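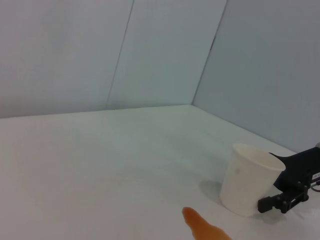 Cup station, wrist view. Black gripper on the right side of the cup, orange fingertip in the foreground.

Nov 15, 2022
Clemgate bench, cup handling for the Nelthorpe line

Continuing from the previous page. Purpose of this block is to settle how the sample cups get from the dispenser to the weigh position, and what the operators do with the time that frees up. Present: me, Baoshan Xu. Trí Đinh joined for the second half.

Grip setting. Paper cup wall deforms well before the gripper reports contact, so the force threshold is not usable on empties. Switched to position control with a fixed closing width. Set the width from a cup measured at mid-height, then opened it by 2 mm. Baoshan wants a separate setting for filled cups. Agreed, but filled cups are outside this block.

Contact height. Pad low on the wall, near the base, is the preferred position. The rim is stiffer but the operators pick up by the rim when they take over, and we do not want the pads touching the same area. Noted in the setup sheet.

Background. Pale panels stay. Cup edge against pale table is low contrast and the segmentation loses the left side of the cup when the overhead light is at full. Trí suggested a darker mat. Objection from Baoshan: the night crew look for spilled powder on the light surface and would lose that. Left as is. Will try lowering the light first.

Marks on cups. Small gray dot or smudge on the upper part of the cup wall, left side as seen from the wrist. Vision reject does not look for this. The people at the bench do, and set such cups aside without being told to. Need a decision from Nelthorpe on whether a mark on the outside matters. If it does, it has to be written down somewhere, as at present it is only habit.

Staffing. Currently two people per shift at the bench, one placing cups and one weighing and logging. Proposal from the Yao review is to drop the placing job and keep one person on weighing. I don't agree with the proposal as written. The placing job also covers:
- rotating the cup stock
- checking the dispenser sleeve
- answering the hatch when Receiving brings samples over

None of these are in the cell's scope. Trí ran the bench from February until the cell went in and puts the hatch at more than 200 calls a month. The person weighing cannot leave the balance mid-series, so either the hatch moves or the second person stays part of the shift. Trí prefers moving the hatch to Receiving. I would keep the second person and give them the cell restarts, which currently wait for one of us to walk over from the office.

Wrist strain was the original reason for the request, and that part holds up. Placing was the repetitive task and it goes away under either arrangement. Should be stated first in the write-up. The Pellosex quote puts labor saving first and the shift has read it.

Restart procedure. Draft is 3 pages, too long for the bench. Baoshan to cut it to a single card with the stop, clear and home steps only. Fault codes stay in the binder.

Open:
- Light level, then repeat segmentation check (me)
- Restart card (Baoshan)
- Hatch log, copy of the last full month (Trí)
- Question to Nelthorpe on outside marks (me)
- Filled cup width, not scheduled

Closing width saved under the empty cup profile. Old force profile kept, renamed, do not load.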